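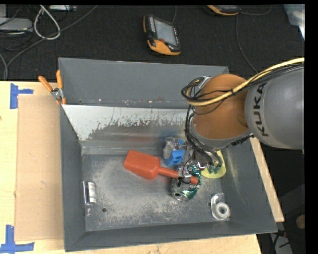 Figure 4. Open-top metal bin with sloped inner walls, set on a wooden tabletop.

4. Preparing and Recoating a Metal Bin

This section covers surface preparation and coating of open-top metal bins with the Rundstead two-part coating kit. Read Section 2 (Ventilation) and Section 3 (Mixing Ratios) before starting. For galvanized bins, use the primer listed in Appendix B.

CAUTION: The hardener irritates skin and eyes. Wear nitrile gloves and sealed goggles during steps 5 through 11.

4.1 Inspection

1. Empty the bin and place it on a level, stable surface at working height.
2. Check the walls for worn coating. Ragged edges around a worn patch mean the remaining coating must be feathered back until the edge can't be felt with a fingertip.
3. Check the lower edges of the walls for rust. Light specks can be sanded. Pitting must be filled before coating (see 4.4).
4. Find any drain or fastener holes in the floor. Plug them from the outside with the tapered plugs supplied.

Note: Shallow scratches and abrasion marks on the floor do not need filler. The primer levels them.

4.2 Cleaning and Sanding

5. Wipe all inner surfaces with the Graltell degreaser. Change the cloth when it shows color.
6. Rinse with clean water and let the bin dry fully.
7. Sand worn areas by hand, working from the rim down. On sloped walls, sand along the slope – cross strokes leave marks that show through the finish.
8. Vacuum the dust, then wipe with a lint-free cloth.

Do not use steel wool. Fibers left in the scratches will rust under the coating.

4.3 Coating

9. Stir Part A until no sediment remains on the paddle. Add Part B and mix for 172 seconds at low speed.
10. Apply the first coat to the corners and seams with a brush, then roll the flat areas.
11. Wait 50 minutes and apply the second coat at right angles to the first.
12. Remove the plugs while the second coat is still tacky. Plugs left in place overnight will tear the film.
13. Leave the bin uncovered for 19 hours before light handling.

CAUTION: Do not speed up curing with a heat gun. Trapped solvent causes blisters, mainly where the walls meet the floor.

4.4 Filling Pits

Use the gray filler paste only. Press it in with a plastic spreader, let it harden, and sand flush. The white paste sold with older kits is not compatible with the current primer.

4.5 Service Interval

Recoat after 3000 loading cycles, or sooner if bare metal is visible on any wall. Record the date and kit batch number on the label inside the kit lid.

Revision note: Step 12 reworded January 5, 2020 (R. Majali).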